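# Testing whether a two-arm cell can put shirts on hangers

Hanging up clothes is a fair test of where household robots stand. The parts are cheap, the task is familiar, and most of the difficulty is in the cloth. The steps below describe how to run the test on a bench and score it so that the results mean something. 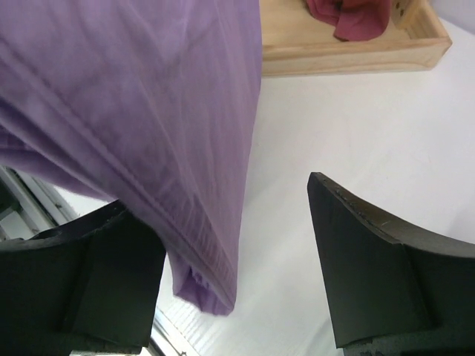
*Girell Dwivedi*

## 1. Lay out the bench

Use a plain white top with a small wooden rack at the back. Keep the unsorted garments to one side of the rack, within reach of both arms. Choose thin, smooth fabric for at least part of the set. It creases easily and slides, and a gripper that copes with a stiff cotton shirt may fail on it.

Check the finger pads before each session. Wipe off lint and note any wear in the log.

## 2. Fix the hanger grasp

Start with the hanger alone. Plastic-coated wire is narrow and round, so it can rotate between flat jaws even when the grip is firm.

- Grasp at the hook stem, below the twisted neck.
- Close slowly and hold for 5 seconds.
- Tilt the wrist both ways. If the hanger swings, regrasp.

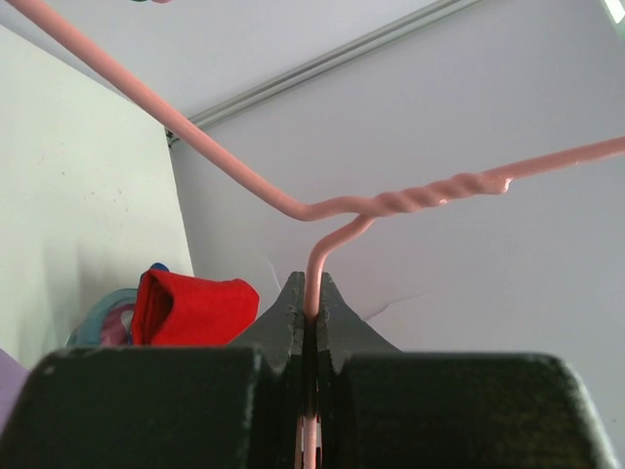 Repeat until the grasp holds in 100 consecutive attempts. Do not add a garment before then -- later failures will be impossible to attribute.

## 3. Add the garment

One arm keeps the hanger still while the other brings the neckline over the first shoulder. The arms then exchange roles for the second shoulder. Log the exchange as a separate stage, with its own pass or fail.

Strappy tops and collared shirts should be scored apart.
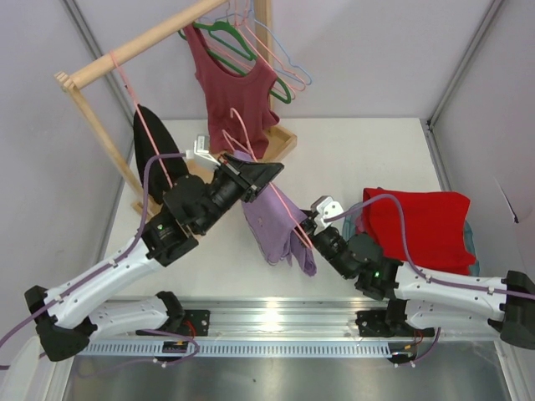
## 4. Score the run

A run passes only if the hook is over the bar, both shoulders are seated and the garment stays put once released. Record the time in seconds from first contact. Stop any run that reaches 600 seconds and mark it failed.

The Brostlow log sheet has a column for human intervention. Fill it in every time, including for small nudges.

## 5. Read the result

Our log for the Ritevus bench stands at 1,277 runs as of October. Single stages are dependable. Complete runs are less so, and most losses occur at the second shoulder. On that evidence the chore is possible under supervision, and a person is still quicker.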